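FOR IMMEDIATE RELEASE

2024-09-24

PLORHAM TO HOLD SECOND MENDING FAIR, WITH MORE TABLES AND FEWER SPEECHES

Grakano expands free repair day after spring event ran three hours past closing

PLORHAM - Grakano, the household repair shop on Nassar Street, will bring back its free Mending Fair this fall, having spent the summer recovering from the first one.

The fair invites residents of Plorham and the surrounding towns to bring in broken, worn or sulking household goods and have them looked at by people who know what a rivet is for. The first fair was held in May in the old Ilach Mill. It was planned as a quiet afternoon. By closing time the shop had logged 654 items, the line still went out the door and down the ramp, and the only speech on the program had been given to a room that was looking at a toaster.

There will be no speech this year.

"We had set up tables for lamps, chairs and small appliances, in that order of importance," Grakano said in a statement. "Plorham set us straight. Plorham has one lamp problem for every dozen drawers that stick, and it has been living with those drawers since it was married."

What people brought

The shop has gone through its May log with some care. Lamps did fine. Chairs did better, mostly kitchen chairs with a loose back leg that had been turned to face the wall at parties. The surprise was the plain stuff: colanders with a missing foot, dustpans bent so that they no longer met the floor, a great many can openers, and one garden gate, carried in by two people who did not appear to be speaking to each other.

Of everything logged, 60 items were judged past saving. Owners were told so gently and most took the things home again anyway. Grakano respects this.

The most common request was for nothing to be repaired at all. Visitors wanted to know how to clean something without making it worse. They came with scorched pans, gray cutlery and bathroom fixtures in sandwich bags, and they asked in low voices, as if at a pharmacy.

What is new

The fair moves up to two floors of the mill. The ground floor will handle anything with a plug, anything with wheels and anything heavier than its owner would like to carry upstairs. The upper floor is for wood, cloth, handles, hinges and knives. Knives must come wrapped. A tea towel counts as wrapping, and a coat pocket does not.

Each visitor may bring up to three items. A set of six chairs is six items. The shop has heard the arguments on this point and enjoyed several of them.

Intake will work by ticket this time. Visitors collect a number at the door, sit down, and are called. In May the system was a line, and then two lines, and then a sort of crowd with opinions. Benches have been borrowed from the Ilach Mill's own storeroom and have themselves been mended, with one exception, marked with tape.

The cleaning table

In answer to popular demand, Grakano will run a table all day devoted to getting things clean. It will cover scorched pans, lime scale, rust spots, sticky labels and the brown film that gathers on top of kitchen cabinets and is never mentioned by guests.

The advice will be plain. Start with warm water and dish soap and give it more time than you want to. Use a stiff brush before you use a powder, and a powder before you use anything with a skull on the label. Scrub with the grain on brushed metal. Never mix bleach with anything but water, no matter what your uncle used to do.

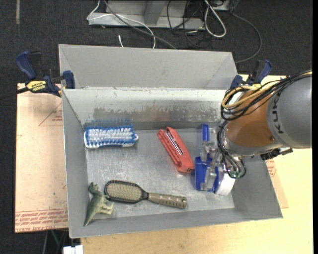
Visitors are welcome to bring their own problem to the table and do the scrubbing themselves, under supervision. Soap, brushes and aprons will be supplied. The aprons are from a hardware chain that closed years ago and carry no endorsement, living or otherwise.

Grakano would also like to lower expectations in one respect. Metal that has been used for decades will look as though it has been used for decades. Scratches are scratches. The table can remove dirt, and it can talk a person out of steel wool, but it can't return a roasting pan to the day of the wedding.

Cost and donations

The fair is free. Small parts such as screws, glides, felt pads and lamp sockets will be charged at what the shop paid for them, and the price list will hang by the door in large type. A jar will stand next to it. In May the jar took in enough to cover the cost of coffee, along with a foreign coin, a button and a key. The key is still at the shop and can be claimed by anyone who can say what it opens.

Items left behind at the end of the day will be kept for two weeks and then used for parts. This includes the gate, should it return.

What not to bring

Microwave ovens, gas appliances, anything that is leaking, anything that is ticking and was not built to tick, and televisions. Mattresses were not on the list last time because it had not seemed necessary. They are on it now.

Date and opening hours will be posted in the window at Grakano and at the mill entrance once the mill has confirmed which of its two staircases will be open. Tickets can't be reserved ahead of time, by phone, by letter or by standing near the counter and sighing.

About Grakano

Grakano repairs household goods, sharpens knives and sells a small number of things it has fixed for people who never came back. The shop is on Nassar Street in Plorham, between the laundromat and the other laundromat.

Press inquiries

Reporters and photographers are welcome at the fair and may bring up to three items like everybody else. Questions can be left at the counter during shop hours - the phone is in for repair.

END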